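O orçamento do robô, terceira versão

Domingo, 29 de outubro

Passei a manhã outra vez com a folha de cálculo aberta e a proposta da Tarkisby ao lado. São 12 páginas, das quais duas falam de dinheiro. O resto são gráficos de produtividade com setas para cima e sem escala no eixo.

Para quem não leu os textos anteriores: a oficina monta painéis de plástico canelado em caixilho, em séries pequenas, e desde setembro que se discute a compra de uma célula com dois braços. Eu fiquei com a parte do orçamento, talvez por ser a pessoa menos entusiasmada cá da casa.

A Tarkisby pede uma mensalidade e chama-lhe «robô como serviço». Perguntei o que acontece se quisermos sair ao fim do primeiro ano. Responderam-me com um convite para um webinar. A Keka vende o equipamento de uma vez, o que me agrada mais, só que a garra vem à parte, o suporte da garra vem à parte, e a formação custa 739 euros por pessoa, com a deslocação por nossa conta. Da Meesuk recebi uma folha única, limpa, com um total bastante simpático. Li-a três vezes até perceber que não incluía instalação.

O que me irrita nestas propostas é a linha das peças de desgaste. Dedos de garra, cabos, parafusos, tudo enfiado em «consumíveis diversos» com 200 euros por ano. Duzentos euros! Só em brocas gastamos mais, e as brocas ninguém as programa. Pedi à Keka o preço de um par de dedos sobresselentes e a resposta foi que dependia da geometria. Pois depende. A geometria dos nossos painéis está nos desenhos que lhes mandei.

Depois há o tempo. O plano da Tarkisby prevê quase 2.000 peças por mês a partir do segundo mês. Nós não vendemos isso, nem temos onde as guardar. Quando disse isto na reunião, explicaram-me que a capacidade instalada cria procura. Tomei nota da frase para a citar daqui a um ano.

Também desconfio das demonstrações. Mostram sempre cubos, caixas de cartão, coisas opacas e direitinhas. O nosso material é transparente e cheio de nervuras, e tudo o que está por trás aparece às riscas. Perguntei aos três fornecedores como é que a câmara da garra lida com isso. Um falou em inteligência artificial, outro em iluminação suplementar (mais uma linha no orçamento, claro) e o terceiro ainda não respondeu.

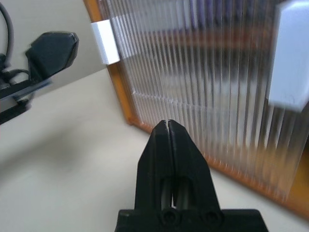 A garra junto à borda inferior do caixilho, com o plástico canelado por trás.

É neste canto que eu queria ver as propostas gastar páginas. Quanta folga admite a garra em relação ao caixilho, quem paga se riscar o painel, quantas horas de afinação estão incluídas quando mudamos de medida. Acrescentei essas perguntas ao pedido e mandei-o outra vez às três empresas, com o mesmo texto para todas, a ver se desta vez consigo comparar colunas.

Entretanto apareceu uma quarta hipótese, a Grutolstead, que aluga células usadas. O preço é baixo e o contrato é curto. A garantia também. Pedi o historial de manutenção e prometeram enviá-lo durante a semana.

Por agora a folha de cálculo tem uma coluna verde, duas amarelas e uma cheia de pontos de interrogação. A verde é a de não comprar nada. Já me disseram que essa coluna não devia lá estar, mas vai continuar até chegarem as respostas.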